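The great choir changeover

October already, and I have been meaning to write this up since before the long weekend, but between the sore throat and the leaking eavestrough it kept sliding. Anyway! I joined a choir.

Those of you who have been reading for a while will remember that I quit singing in Grade 12 after a very unhappy solo, and that I told anyone who asked I was tone deaf. I believed it, too. Then in the spring I was at the library in Wikham returning a stack of overdue mysteries and there was a poster by the door for a community choir, no auditions, all voices, bring a pencil. I took a picture of it on my phone and did nothing whatsoever for two months.

What got me there in the end was Manon Cormier, who directs it. She was ahead of me in the lineup at the bakery in Prustmont and she was humming, and I must have been humming along, because she turned around and told me I was an alto. Just like that. I said I didn't sing and she said, "Well, you're doing it now," and bought her rye loaf and left.

So I went. It's in the old school in Turcotte, upstairs, and the stairs are steep enough that everyone has to stand and puff for a minute before warm-ups. There were six altos, all of whom had clearly known each other since the dawn of time, and they shuffled over and made room for me on the end. The woman beside me shared her music and pointed at our line with her pencil every time I got lost (often). I had forgotten that altos hardly ever get the tune. You spend half a page on the same note while the sopranos go swooping around overhead, and then you move down one and it changes the colour of the whole thing. I got goosebumps the first time I heard it happen. 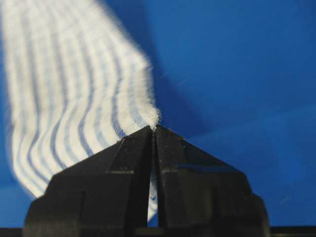
Two matte black fingers, pinched together at the tip.

The tuning business is a whole other story. I always assumed somebody played a chord on the piano and off you went, but Manon starts us from a tuning fork. She raps it on her knee, holds it up by her ear, and there's your A, 440, thin as a thread. From that she hums each section its starting note and we are meant to hang on to it through the silence before she brings us in. I can do it maybe half the time. The basses drift. Harvey Sutherland, who stands right at the back and has a voice like a freight train, says he just waits for whoever sounds confident and goes with them, and I've started doing the same with the second alto from the left.

We're learning five pieces for the December concert. Two are carols everyone knows, one is in Latin, one is a sea song with a lot of hauling in it, and the last is a French lullaby that I can't get through without welling up. My mum used to sing me something close to it, though I think she made up half the words. I've been practising it in the car on the way to work with the windows up. The drive is about 12 minutes if I catch the light at the bridge, so that's four times through if I don't stop to redo the awkward bit on the second page.

The concert is at the church hall in Grullstead, 7 p.m., and there will be squares and coffee after. I've been put down for date squares, heaven help everyone, so if you have a recipe where the bottom doesn't crumble to bits please leave it in the comments. We have to wear black with "a touch of colour", and I've found a lovely mustard scarf at the thrift shop that I'm hoping counts. My sister is driving up for it - she hasn't heard me sing since the Grade 12 disaster and has promised not to bring it up until the coffee.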